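Subject: Re: Kilbridge open day, worth the drive?
From: Puspita Rondonuwu
Date: 29 Sep 2019

Zahira Setiawan wrote:
> I hear Kemholm had their kitchen robot up at the Kilbridge
> open day. Did it do real work? Hunt wants us to sign up for
> the November session and I'd like a second opinion first.

Zahira,

I went, and I'd hold off. The talk ran 30 minutes and most of it was simulation on a big screen. Very clean walls, very good light. The task they kept coming back to was picking up a knife by the handle. They handed out stills, so judge for yourself:
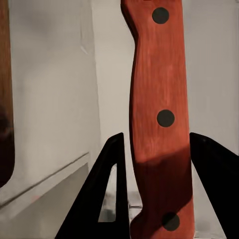 Simulated grasp, fingers either side of the knife handle. From the Kemholm handout.

Look at the gap on both sides. I asked what happens when the handle is greasy, or the knife is lying flat in a full drawer, and was told that was "on the roadmap." I also asked for the success rate on a real arm and got a number for the simulator: 200 tries, 2 misses. Fine, but I don't cook in a simulator.

The live demo was 16 people standing behind a rope while an arm moved a sponge. It did move the sponge.

If Hunt is paying, go. If it comes out of our budget, ask Kemholm for uncut video of the real thing first.

Puspita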